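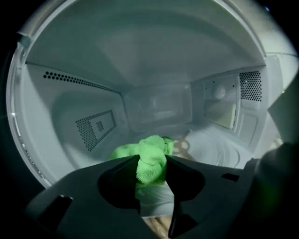
衣類乾燥機のドラム内部と、緑色のマイクロファイバークロス

長期滞在の家 Prolla 設備と備品のご案内
最終更新 03/06/2020

Prolla は Stasiv の谷のいちばん奥、川沿いの道が細くなったあたりにある一棟貸しの家です。週末だけのご利用ももちろん歓迎ですが、もともとは「旅先でふつうに暮らしてみたい」という方に向けて整えた家なので、家電や道具にはかなり力を入れています。何があって何がないのかというお問い合わせをよくいただくので、思いきって全部書き出してみました。長いです。気になるところだけ拾って読んでください!

洗濯と乾燥

まず洗濯まわりから。荷物を減らしたい方にとって、ここがしっかりしている家は本当に楽です。洗濯機は玄関を入って右手の小部屋にあり、容量は7キロ。家族4人の一日分ならたいてい一度で済みます。となりに衣類乾燥機があり、滞在中は何度使っていただいても追加料金はかかりません。

この乾燥機、バスタオルのふっくら感がとてもいいんです。外干しのぱりっとした仕上がりも捨てがたいのですが、雨の続く季節や、川遊びのあとに子どもの服をまとめて片付けたいときには、乾燥機のありがたみが身にしみます。標準コースのほかに低温コースがあるので、化繊の登山シャツやフリースはそちらでどうぞ。ウールと、裏地にゴムの付いたものは入れないでください(縮んでしまったセーターは、もう戻ってきません)。

フィルターは扉を開けた手前側にあります。使い終わったら一度引き抜いて、たまった綿ぼこりを横のごみ箱へ。洗剤は無香料の液体タイプを置いてあります。柔軟剤はありませんので、お好みのものを小分けにしてお持ちください。

物干し竿は南側の軒下です。ピンチハンガーと普通のハンガーは小部屋の棚の上の段、アイロンと卓上型のアイロン台はその下の段に入っています。夕方になると谷は急に湿っぽくなります。日が山の向こうに隠れる前に取り込むのがこつです。

台所

自炊派の方、お待たせしました。コンロは都市部でおなじみの三口タイプで、火力は十分。プロパンガスなので、お湯がわくのが早いです。鍋は大小そろえてあり、鋳物の重たい両手鍋もあります。カレーでもポトフでも、前の晩に仕込んでおくと翌日がぜんぜん違います。

包丁は三徳、ペティ、パン切りを用意しています。三徳はお客様の入れ替わりのたびに研いでいるので、最初は切れ味に驚かれるかもしれません。まな板は肉魚用と野菜用に分けてあり、色で見分けがつきます。

オーブンは電子レンジ兼用で、天板が付属します。丸鶏も小さめのものなら焼けますし、冬に根菜をごろごろ並べて塩とオイルだけで焼くのもすばらしいです。トースター、電気ケトル、炊飯器、コーヒーミル、ペーパードリップの道具一式。コーヒー豆は町の焙煎所 Prirari の中煎りをひと袋置いています。香ばしくて、冷めてもおいしい豆です。追加でほしい方は、お店が橋のたもとにありますので散歩がてらお立ち寄りください。

調味料は塩、砂糖、しょうゆ、酢、菜種油、黒こしょう。みそとだしは好みが分かれるので置いていません。ラップ、アルミホイル、食器用洗剤、スポンジ、ふきんはあります。

食器は人数分より多めです。大皿が充実しているのは、この家に集まって食べる方が多いから。ワイングラスもありますが、薄手なので食洗機には入れず手洗いでお願いします。食洗機のほうは卓上型で、普段使いの皿と茶わんなら夕食分がきれいに収まります。

寝具

寝室は二部屋。どちらも窓が東向きで、朝の光がたっぷり入ります。早起きが苦手な方は遮光カーテンをしっかり閉めてお休みください。

マットレスは昨年の December 宿泊分から新しいものに入れ替えました。前のものは柔らかすぎるというご感想をいただいていて、今回はやや硬めを選んでいます。これが大好評で、腰がすっきりしたと言ってくださる方も! 枕は高さ違いを押し入れに用意していますので、合わないときは遠慮なく取り替えてください。シーツは綿、掛け布団は冬は羽毛、夏は肌掛けです。毛布の予備も押し入れにあります。

7泊以上のご滞在では、途中でシーツとタオルを一度交換します。交換日はご到着のときにご相談しましょう。ご不在のあいだに入ることはありませんので、ご安心ください。

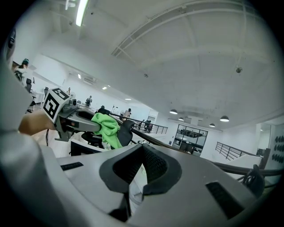 ハンドグリッパーを握る手。上の白いキューブには白黒のマーカー

暖房と冷房

谷の冬は冷えます。居間にはペレットストーブがあり、これが主役です。前面のボタンで点火して、炎が安定するまで少し待つと、じんわりした暖かさが家じゅうに回りはじめます。ゆらゆらする火を眺めているだけで夜が終わってしまう、という方もいらっしゃるくらいで、私たちも大好きな設備です。ペレットは玄関脇の木箱に入れてあり、滞在中の分は料金に含まれます。補充は火を落としてから行ってください。

寝室にはそれぞれオイルヒーターがあります。音がしないので寝つきを邪魔しません。脱衣所には小さな温風ヒーターがあり、タイマーで自動的に切れます。

夏は、正直なところエアコンをつけない日のほうが多いです。夜に窓を開けると川からの風が通って、掛け布団がほしくなるほど。それでも日中に仕事をされる方のために、居間には冷房専用のエアコンを一台付けました。網戸はすべての窓にあります。灯りに虫が寄ってきますので、夜は網戸を閉め、玄関の外灯を消しておくと快適です。

仕事机と通信

山の家でも回線は速いですよ。光回線を引いてあり、ビデオ会議も問題なくこなせます。電波は居間と寝室にはしっかり届きますが、浴室ではほとんど入りません。これはこれでいいものです。

仕事机は二階の踊り場にあります。幅が広く、ノートパソコンに外付けの画面を並べても手元が窮屈になりません。椅子は高さと背もたれの傾きが調整できるもの。机の右側にコンセント、足元に延長コードがあります。窓の外は杉林で、疲れた目にはこのうえない眺めです。プリンターはありませんが、印刷が必要な方は町の文具店で頼めます。

鍵

玄関は Pundent の暗証番号式の錠です。番号はご到着の前日にメールでお送りし、滞在ごとに変わります。鍵を持ち歩かなくていいので、朝の散歩や川へ行くときにとても身軽! 閉めるときは、扉を閉じてから取っ手を上に持ち上げてください。カチッと音がすれば施錠できています。冬の朝に番号盤の反応が鈍いときは、手のひらでしばらく覆って温めるとすぐに戻ります。電池が弱ると赤いランプが点滅しますので、見かけたらお知らせください。

浴室

浴槽は足をのばして入れる大きさで、追い焚き付きです。窓が腰の高さにあり、湯につかりながら山の稜線が見えます。星のきれいな晩は、ぜひ電気を消して入ってみてください。シャンプー、コンディショナー、ボディソープを備えています。歯ブラシとひげそりはありませんのでお持ちください。ドライヤーは洗面台の引き出しの中。バスタオルとフェイスタオルは人数分に加えて予備があります。川遊び用には、玄関の籠に入っている紺色のタオルを使ってください。泥がついても気にしなくて大丈夫です。 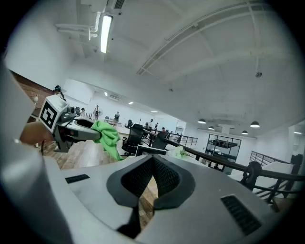

外まわりと貸し出し品

自転車は大人用を4台、屋根つきの物置に置いています。タイヤの空気はご到着前に確認していますが、坂の多い土地ですから、乗る前にブレーキを軽く握ってみてください。ヘルメットは同じ物置の棚にあります。川沿いの道を下って町の市場まで11キロ、行きはほとんどこがなくても着いてしまいます。帰りは、まあ、がんばりましょう。途中の水車小屋で湧き水がくめるので、空のボトルを持っていくといいですよ。

炭火台と網、火ばさみ、軍手は無料でお貸しします。炭と着火剤はご持参いただくか、市場の金物屋でお求めください。使う場所は南側の砂利の上に限らせていただきます。灰は金属のバケツに入れ、ふたをしてそのままにしておいてくだされば、あとはこちらで片付けます。

雨の日用に、ボードゲームと文庫本、画用紙と色鉛筆が居間の戸棚にあります。本は持ち帰っていただいても構いません。代わりに読み終えた一冊を置いていってくださる方が多くて、棚の顔ぶれがどんどん変わっていくのが楽しみなんです。

小さなお子様向けには、次のものを事前のお申し込みでご用意できます。数に限りがあるので、予約のときに備考欄へ書き添えてください。

子ども用の食卓椅子
補助便座
踏み台
階段用の安全ゲート
プラスチックの食器とスプーン
ベビーバス

そり、かんじき、長靴は冬のあいだだけ物置に出しています。長靴は13センチの子ども用から大人用まであります。履き終わったら中敷きを抜いて、ストーブの近くではなく玄関のすのこに立てかけてください。

置いていないもの

テレビはありません。プロジェクターと巻き上げ式のスクリーンがあり、お手持ちの機器をつなげば居間の壁いっぱいに映画が映せます。接続用のケーブルは戸棚の引き出しにありますが、端子の形によっては変換が必要になります。

パジャマ、常備薬、電気自動車の充電設備もありません。いちばん近い薬局は市場のとなりです。ばんそうこうと体温計だけは、救急箱として台所の棚に置いてあります。

ごみと後片付け

ごみは燃えるもの、びんと缶、ペットボトル、紙に分けてください。袋は流しの下にあります。生ごみは裏庭のコンポストに入れていただけるとうれしいです。貝殻と大きな骨は分解に時間がかかるので、燃えるごみのほうへ。動物が来るため、袋を外に出しておくのはご遠慮ください。

お帰りの朝は、食器を洗って棚に戻し、使ったシーツとタオルを洗濯機の前の籠に入れておいていただければ十分です。掃除機は階段下にありますが、かけなくても構いません。それより最後のコーヒーをゆっくり飲んでいってください。

ご利用の時間

チェックインは午後4時から、チェックアウトは午前11時までです。前後に予約がない日は融通がききますので、早めに着きそうなときはお気軽にご連絡ください。荷物だけ先に預けて川へ行くこともできます。

設備の使い方をまとめた冊子は、居間の机の上にあります。ストーブ、乾燥機、追い焚きのページには付箋を貼ってあります。読んでもわからないときは、冊子の裏表紙の番号までお電話ください。夜は午後7時以降、留守番電話に切り替わりますが、水漏れや停電など急ぎのご用件はその下の緊急用の番号で受け付けています。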